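Resurfacing notes: matte white on the old workbench

February 11, 2024

The bench top had been bothering me since last May. It came out of a closed print shop in Trodimley, and whoever used it before me cut paper straight on it for years. The structure was fine. The surface was a field of shallow knife lines, and any sheet of thin paper laid on it picked up every one of them under a pencil.

I had three options: replace the top, cover it with a glued sheet, or fill and paint. Replacement was out on price. I tried a glued sheet on a smaller table a few years back and the edges lifted inside of one winter, so I was not eager to repeat that. That left filling and painting, a method with a bad name it mostly earns through poor preparation.

Most of the failures I have read about come down to adhesion. People buy a hard topcoat, put it over a surface that still carries wax or hand oil, and then blame the topcoat when it comes off in flakes under a coffee mug. A harder coating makes this worse. It does not flex with the layer under it, so a small bond failure spreads sideways until a whole patch is loose.

I cleaned the bench with degreaser twice and wiped it with plain water after each pass. Then I sanded with 120 grit, vacuumed, and wiped again. The water test is worth doing at this stage. Flick some clean water on the surface and watch it. If it beads up in one area and spreads out in another, the area where it beads is still contaminated. I found one patch like that near the back left corner, the size of a dinner plate, and cleaned it two more times before the water behaved.

For filler I used the two-part kind sold for car bodies. Wood filler shrinks as it dries and needs a second application on anything deeper than a scratch. The two-part stuff hardens by reaction and stays close to where you left it. The drawback is working time, which at my garage temperature was four minutes by the kitchen timer. Mix small batches. I threw away the first one with most of it still on the board.

Sanding the filler flat took longer than everything else combined. A hand block is too short for this. It rides down into the low spots and you end up with a surface that feels smooth and looks like a pond when the light comes in low. I screwed a strip of sandpaper to a straight piece of maple 38 centimeters long and worked diagonally, first one way and then the other. Pencil marks scribbled over the whole area show where you are cutting and where you are not. When all the pencil disappears at the same rate, stop.

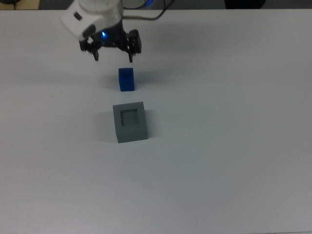
Primer next. I used the shellac type, two coats, with a light scuff between them. It smells terrible and dries fast, and it seals off whatever you failed to clean. The second coat went on 13 hours after the first only because I went to bed. The can says far less is needed.

The choice of sheen took me more time than it should have. Gloss is easier to wipe down and harder to stain, and for a kitchen I would use it. For a work surface it is a nuisance. Any lamp mounted above the bench shows up as a hot spot in the middle of whatever you are trying to look at, and you move your head all day to get around it. A matte finish scatters that reflection. What you pay for it is marking: matte paint holds graphite and shoe rubber, and if you scrub one spot too hard you polish it, and then you have a shiny spot forever.

The color has a similar trap. Pure white from the can is close to unpleasant under cool lamps. I asked the paint counter to add a small amount of black, and Brândușa Neagu, who used to letter signs for a living and answers my emails about this kind of thing with great patience, wrote back that I should ask for half of what I had in mind. She was right. Even the half dose reads as gray next to a sheet of printer paper, though with nothing beside it you would call it white.

I rolled the topcoat with a short-nap foam roller in thin coats. There were seven in total, counting one I sanded almost completely off after a moth landed in it. Between coats I used 320 grit by hand, with no real pressure, only to knock down the dust. Lay each coat off in one direction with the roller barely touching, and do not go back over it once it begins to drag. The texture you leave behind when you ignore this is visible from across the room, and more paint will not hide it.

Cure time is the part where I usually go wrong. Dry to the touch is not cured. A water-based enamel feels dry in an hour and is still soft enough a week later that a heavy object left overnight will stick to it. I kept everything off the bench for two weeks and kept the garage heater on low for the first one. On my last project I waited three days, set down a vise, and spent an evening filling the rectangle it left.

Some details for anyone repeating this. The edges take more wear than the top, so I rounded them over slightly before priming. Paint pulls away from a sharp corner as it dries and the film ends up thinnest where it gets hit the most. I also painted the underside, one coat, no care taken, so that both faces take up moisture at a similar rate.

I still have to decide about the lamp. The current one sits too far forward and puts the shadow of my own hand over the work. I have an arm bracket on order, and the holes for it will go through the wall, well clear of the new paint.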